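Reading time: 1 min

Sundqvist Shows Gripper Method Trained on Cluttered Scenes

Sundqvist said in June that its new grasp-planning method, Weka, lets a robot arm choose a path through crowded objects using only a small camera at the wrist. The method was trained on 3000 short recordings made at the company's Hasthorpe lab.

In tests on 30 arrangements left out of training, Weka picked a usable path in all but 8. "Thin stems and leaves are hard for depth sensors, so we worked from color images alone," said Balthasar Wyss, who led the study. The failures came mostly from blades close to the lens - a problem the team is still working on.
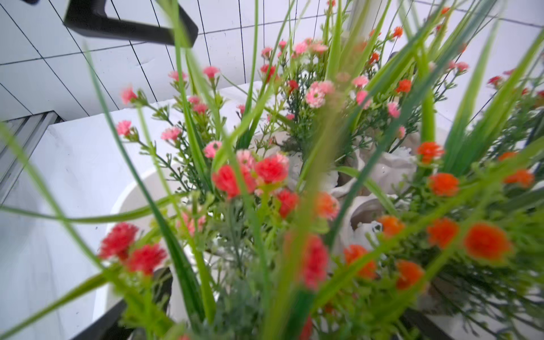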